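Table-laying work changes hands at Fleststead kitchen firm

Staff at Ruvham, the catering supplier on the edge of Fleststead, have begun spending part of each shift teaching machines to do the small jobs that come before and after a meal. The firm started the work in July with Tavow, which makes the software, and says it will run through the winter.

Ruvham packs and sets out meals for canteens, day centres and private events. Much of the cost is in handling: putting chopsticks and spoons into cups, sorting cutlery, clearing tables and stacking what comes back. The firm handles 2312 place settings in a busy week, and managers say it has struggled to keep people in those jobs.

Under the new arrangement, workers do the tasks with a pair of hand-held grippers in place of their fingers. Each gripper carries a camera, and the recordings go to Tavow, where they are used to train robot arms. Two arms are due to be installed on the packing line once the software is judged good enough. The project is called Fikre inside the firm.

Bongani Buthelezi has worked at Ruvham for six years and was one of the first to move across. He now spends his mornings recording and his afternoons on the packing line as before.

"The first week my wrists ached and I was slow," he said. "With your hand you don't think about a chopstick. With these you have to come at it straight, close on it, lift it, then find the cup. If you rush, it twists."

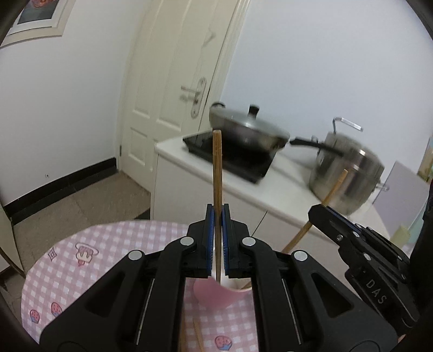 The recordings are made at ordinary tables in home-style kitchens as well as at the depot, so that the software does not learn one room only. Each worker is asked for 800 usable recordings a month. A recording in which something is dropped is kept if the worker picks it up again and finishes the job.

Pay was the main worry when the plan was announced. Recording was first offered at the packing rate, and staff objected that it was closer to training work. After two meetings the firm agreed a higher hourly rate for recording time, with a break every 40 minutes. Workers can also ask to go back to full-time packing.

What happens after the arms arrive is less settled. Ruvham says it has no plans for redundancies and expects to need people to load trays, check finished packs and deal with jams. It has promised to train existing staff for those jobs before advertising them. Some on the late shift want that put in writing - so far it has only been said in a meeting.

Buthelezi said he could see both sides. "I don't mind if a machine does the cups. I've done enough cups. I'd like to know what I'm doing next year, though, and I've asked for the jam training."

Tavow said it had received 879 recordings of the cup task that met its standard, against a target of 2000. Work on cutlery sorting will follow, and clearing tables has been left until last as plates with food on them are harder to handle.

The firm will meet staff again before the first arm is fitted. Shift patterns for the new line are on the agenda.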